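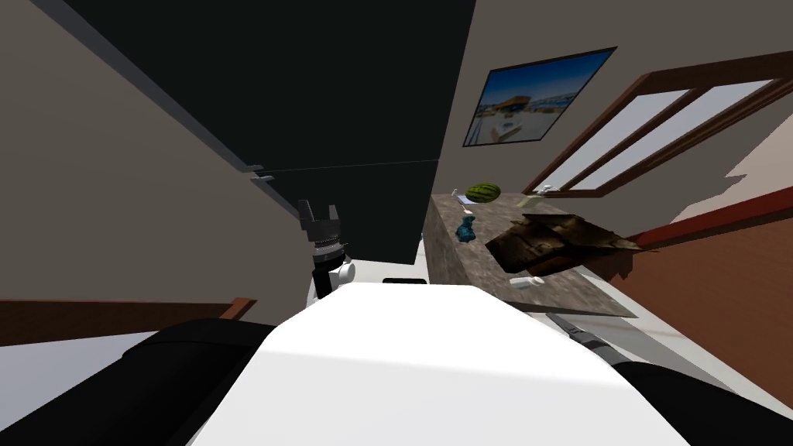
Demonstration gathering in simulation is the practice of collecting examples for a learning system inside a rendered room, where the robot, the furniture and the groceries are all made of arithmetic. A person steers the simulated arms through a chore, the software records what the joints and cameras report, and the recording becomes one more lesson. Rooms are furnished with a generosity that real kitchens seldom match: a counter may hold a whole watermelon and several items of less obvious purpose, under a harbor view on the wall. The learner is expected to find all of this normal.

The Vedwood collection, begun one September by Helju Pētersons and Nattawut Sriwong, holds 800 recordings, of which 316 were kept after review. The rest were set aside for hesitation, dropped objects and, in Sriwong's notes, "wandering." Pētersons later argued that wandering was the most lifelike thing in the set, and five of the rejected recordings were restored at her request.
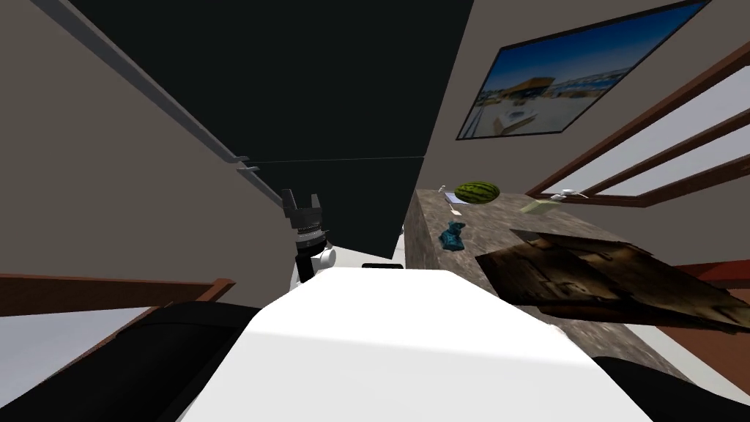

Simulated counter with watermelon and flattened cardboard box; gripper open and empty.

Layouts are usually varied between recordings, so that a learner does not simply memorize one kitchen. Cyril Whitlock, who reviewed the collection for the Destness newsletter, complained that the operators had been varied far less than the fruit. Two people, Jirayu Wongsuwan and Wiroj Thongdee, did nearly all the steering, and the trained system is said to have picked up Thongdee's habit of approaching everything from the left.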